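## The buzz in the Nillau, part two (and I think the last part)

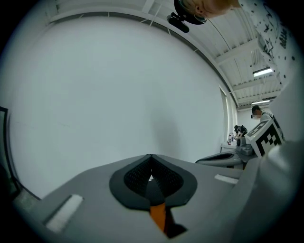
A lot of you wrote back after the June newsletter about my octave mandolin, the Nillau with the G course that rattled like a wasp in a jar. Thank you! I got more mail about that buzz than about anything I've ever put in here, including the time I misprinted the jam night. Most of you said nut slot, a good number said high fret, and Vidar Lie said "sell it," which I'm choosing to ignore. I started by marking the spots I wanted to check with bits of masking tape on the fingerboard, stuck down crooked in my hurry, at about the angle of the white strip on the left in the photo. By the end of the evening I had tape on nearly every fret and no clearer idea of where the noise was coming from.

So I did what I should have done in the first place and took it over to Eilif Sjögren in Nokthorpe. If you haven't been, he works out of the back half of the old shoe store and he's only open Tuesday and whenever he feels like it. He didn't look at my tape at all. He played the open G, put one finger on the tailpiece cover, played it again, and the buzz was gone. Took his finger off, buzz came back. I had that instrument on my kitchen table for three weeks!

The tailpiece is a Kister, the stamped kind with the slide-on cover, and if you own one you probably already know the cover can work itself loose. Mine didn't feel loose. I'd pushed on it plenty of times. But the front lip was sitting just barely against the plate, and on G (and a little bit on the F sharp below it, when I tune down) it would start singing along. Eilif took the cover off, glued a thin scrap of felt under the lip, let it sit, and slid it back on. He charged me for 30 minutes, and a good part of that was us talking about strings.

About those strings. The Nillau came to me with a very heavy set on it, and I'd kept putting the same gauge back on out of habit. Eilif thinks the top was being pulled harder than it likes, and he showed me with a straightedge that there's a bit of a belly behind the bridge. He says it isn't an emergency, he's seen worse on instruments that are doing fine, but he'd go lighter. We put on a set of Dahlgren 1371s, and I've been playing them for two weeks now. They're quieter, no way around that. In a session with a couple of banjos going I have to dig in to hear myself. At home, though, I like them a lot more than I expected to. The low course sounds like a note instead of a thump, and my left hand isn't sore the next morning.

One more thing from that visit, for the people who collect this kind of trivia. My label says 2229, and I'd always been told the numbers started over when Nillau moved shops, so I figured mine was a late one. Eilif has worked on a few and he doesn't buy it. He thinks the numbers just kept going and that the ones with the plain headstock, like mine, are the earlier ones. If you've got a Nillau, would you look inside with a flashlight and send me the number, and tell me if the headstock is plain or has the little inlay? I'll put whatever I get in the next issue.

If you have a buzz of your own, here's the order I'd go in now, which is pretty much Eilif's order:

- Hold down everything that isn't a string while somebody else plays the bad note. Tailpiece cover, tuner buttons, pickguard, strap button, the works.
- Check the extra string length behind the bridge and up past the nut. A scrap of felt woven through will tell you quickly.
- Look for loose tuner bushings. Mine were finger-loose and I never noticed.
- After that, go hunting along the frets.

And take off your jacket first. Vidar once chased a rattle for a whole weekend and it was his zipper on the back of the guitar. He'll say it was a different jacket.

Next time I want to get into bridge feet and how well they need to fit an arched top, so if you've fitted one yourself with the sandpaper trick, write and tell me how it went.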